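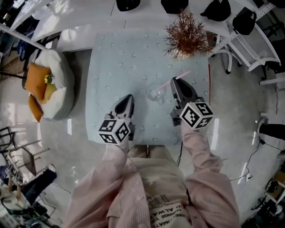 3 min read

Workshop > Notebook > Table settings > December

Morning, 9ish. Kettle on, radiators doing nothing.

Back on the café table today. Kinville want the small square tables dressed for the spring brochure and we've still not agreed on a cloth, so I'm writing down where I've got to before I forget why I ruled things out.

The pale blue with the little dotted flowers is winning. I was sure I'd hate it (it looked like a nightie on the roll!) but once it's down on a square top the pattern goes quiet and you mostly get the colour. Ironed it twice. The centre fold still shows if you catch it from the window side, so next time it gets rolled on a tube and not folded, and I don't care how much room the tube takes up in the cupboard.

Glass: went with the clear rounded one. My worry is that it more or less disappears against the blue, and when I looked straight down on it I had to hunt for it. The pink straw is what saves it. It leans right out over the side and gives your eye something to land on. I did wonder about a shorter straw, but then we're back to an invisible glass, so long it stays. Paper ones from the Palletora box went soft on me last time and I'm not repeating that.

Plant: the spiky reddish-brown one, top right corner, in its small pale pot. I like it there. It's a bit wild, the branches go off in all directions like a fan somebody sat on, but the blue and the pink are both so polite that the table needs something scruffy. Tried it in the middle first and you couldn't get a hand round it to reach the drink. Corner is better for anyone who wants to put their elbows down.

Things I tried and put away again:

The cream cloth. Nice on its own, dead next to anything white.

The MacDonald check. Lovely cloth, far too busy with the plant, and it made me think of picnics. Keep it for the garden set.

A saucer under the glass. Fussy. Also it rattled every time I leaned on the table.

Costs, so I don't have to look them up again: cloth is within budget if we order 30, and Plitix will hem them for us if we get the measurements over before the break. The brochure run is 3,000 and Kinville would like 2 table looks to choose between, so I need a second idea that isn't just this one in green. Thinking darker cloth, heavier glass, same plant. Might steal the stripy napkins from the bottom drawer.

Still to sort — overhang. I'd like the same drop on every side and I keep getting it a thumb's width long at one edge. Either the top isn't a true square or I'm not, and I want to check with the steel rule before I blame the cloth. Also look for a second plant of the same sort, as the one we've got sheds if you brush past it.

After lunch: had another go at the overhang. Top is square. It was me.

Leaving the cloth on overnight to see if the fold drops out. Please don't put mugs on it.

Shares 3 | Comments 3

Comments

Steam it from underneath, the fold will go in a minute. There's a steamer behind the paint shelf.

Vote for the long straw. Vote against the stripy napkins, they've got a scorch mark on them.

I put a mug on it before I read this. It had a coaster. Sorry.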